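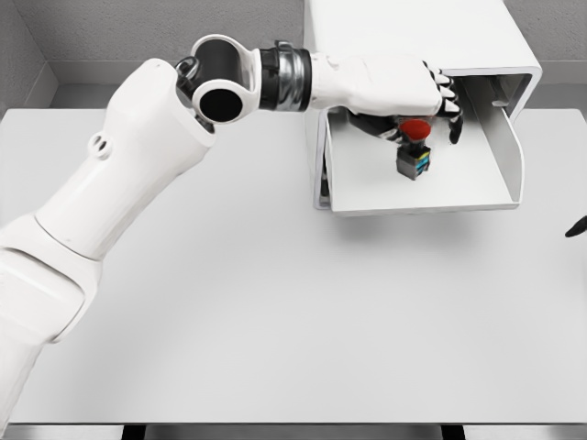
Button press task in the simulator, robotic hand over the red cap.

21 Feb 2019

I have been rewriting the rules we use for calling a simulated button press a success. The old rules fit on half a page and were wrong in several places. These notes cover what changed and one item I have left open.

The task came over from the Desilwood set. A red mushroom cap sits on a small base inside an open-fronted white box, and the arm has to reach in and push it down. The original check passed an episode if any part of the hand touched the cap. I went through 2,527 logged episodes under that check and 586 of the passes were contacts with no cap travel at all. Most were a knuckle or the side of the palm brushing the cap on the way in. A policy trained against that check learns to brush.

Rule one is now that success is read from the button joint and never from contact. The joint has to pass its trip point and stay there for 2 consecutive control steps. One step lets solver noise through.

Rule two covers the enclosure. Any contact between the hand or forearm and the walls is logged with its peak force. Light contact is a warning. Contact over the limit fails the episode even if the button was pressed. The limit lives in the task config and has to be printed in the results table. I have read too many tables where it was missing.

Rule three is about reset. The base position is randomized on the box floor, and the seed goes in the log along with the resulting pose. Saving the seed alone is not enough. We changed the sampler once in Muvell and every older seed pointed at a different layout.

Rule four: with two hands in the model, both get checked. The idle hand may not enter the box or touch the table. Under the old rules it was ignored, and 118 episodes counted as clean while the idle hand was dragging on the tabletop.

Rule five is naming. The cap looks like an emergency stop, and people on the Flendale side had started calling it "the e-stop" in reports. Don't. An emergency stop is a safety function with its own standards for how it latches and resets, and our button models none of that. It is a spring joint with a red mesh on it. In reports it is "the button" or "the red cap." If somebody needs a real e-stop task, it should be a separate task with a latch and a manual reset in the model.

The open item is approach direction. A palm press and a fingertip press both pass under rule one. On hardware I would want them reported separately, as the loads on the fingers are different. Zapata already splits them by which link carries the most force at the trip point. I tried the same split and it gets unstable when the fingers are curled and two links share the load. For now I write out the force per link and leave the split to whoever reads the log.

Old results stay up with a note that they used the contact check. I am not rescoring them. The joint state was saved at a lower rate in those logs and the two-step hold can't be recovered from it. New runs start from a clean table, and the config file has the rule version as its first line.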